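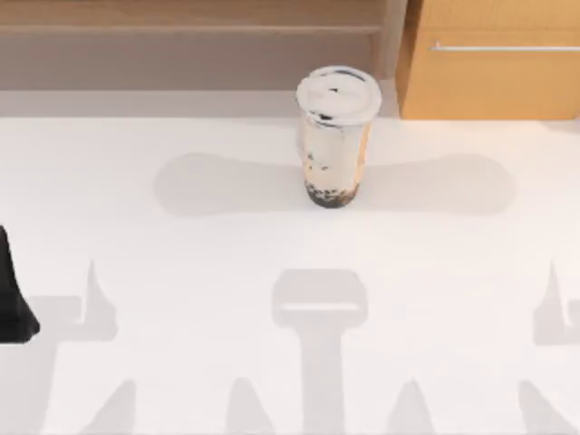
The pricing of time has become the principal business of the modern amusement park. A visitor who has paid for admission is now invited, usually before reaching the first turnstile, to pay again for the right to wait less. The practice has spread from the largest resorts to regional parks which once took some pride in having a single ticket and a single queue. This essay argues that the paid priority queue, in the form now common, is a mistake, and that parks which have adopted it should withdraw it or restrict it severely.

The case in its favour deserves a fair statement. Rides are expensive to build and more expensive to maintain. A new coaster may be the work of several years, and admission income alone seldom covers it. Operators reply to their critics that nobody is compelled to buy a priority pass, that those who do so subsidise those who do not, and that the general price of entry would otherwise have to rise. Some visitors also have only one day, have travelled a long way and would gladly pay to see more of the park. There is nothing improper in their wish.

The difficulty lies in the nature of what is being sold. A ride has a fixed capacity. If a train holds 24 passengers, it will hold 24 passengers whatever has been charged to any of them. A seat given to the holder of a pass is a seat withheld from the person at the front of the ordinary line, who has already paid and who has been told nothing about the length of delay this will cause. The park has created no additional seats. It has sold the same seat a second time, and the cost has been met by a customer who was not consulted.

Consider the arrangements at Ponutau, where the priority pass was introduced in March of last year. On the park's busiest ride, the attendants fill half of each train from the priority entrance before turning to the ordinary line. On a quiet day the effect is slight. On a crowded one, a family in the ordinary line may watch 100 passengers board while 50 of their own neighbours in the queue do so. It will be said that the remaining seats are filled by single riders, and this is true, but single riders are also brought in by a separate gate. To the family concerned, the distinction is of limited comfort.

A further objection concerns incentives. An operator whose income rises with the unpleasantness of the ordinary queue has little reason to make that queue better. Shade, seating, drinking water and a clear notice of waiting times are all modest expenses, and all of them reduce the demand for passes. It need not be supposed that any manager deliberately neglects them. It is enough that, when a budget is being settled, the improvement of the free line will find few advocates. The ordinary queue at Pleltotgate has been without a roof over its final section for three seasons. The priority entrance beside it has a canopy.

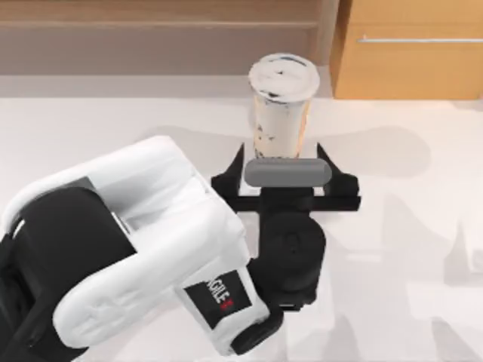 *A cold drink with a lid is easier to manage in a long queue than an open one.*

There is also the matter of character. The amusement park is among the few public entertainments at which people of very different means have stood in the same line, complained of the same weather and been frightened by the same drop. That common experience was part of what was bought at the gate. A park which sorts its visitors at every entrance loses something of this, and it does so in plain view of children, who are quick to ask why other people are walking past.

Other methods are available. Ellis, a smaller park with a short season, limits the number of tickets sold for each day and publishes the limit in advance. Its longest posted wait on the day of the writer's most recent visit was 42 minutes, for a ride which elsewhere would have commanded a good deal more. The admission price is higher than that of its neighbours, but it is stated once and in full. Trutemora has taken a different course, issuing every visitor with the same small number of timed reservations at no charge. The system has its faults – the booking page is awkward, and the reservations for the newest ride are taken early – yet each visitor begins the day on equal terms.

Neither arrangement is beyond criticism. A cap on attendance will disappoint those who decide late, and a higher gate price will exclude some who might have managed the lower one. These are serious considerations, and a park adopting a cap would do well to keep a portion of its tickets for cheaper days outside the school holidays. A price that is known beforehand can at least be planned for. A family that arrives with admission paid, and then learns that the rides it came for require either a further payment or the greater part of the afternoon, has been placed in a weaker position.

Provision for disabled visitors must be kept wholly separate from this argument. Access arrangements exist so that people who cannot stand in a conventional queue may ride at all. They should be free, and they should not be thinned out or made more burdensome in order to protect the sale of passes.

Where an operator is unwilling to abandon the paid pass, two lesser measures would be welcome. The first is a published ceiling on the share of seats that may be given to pass holders on any ride, displayed at the entrance to the ordinary line. The second is a requirement that the posted waiting time take full account of priority boarding, so that visitors may judge for themselves whether to join. Both could be introduced before the main summer season, and neither would call for the building of anything larger than a sign.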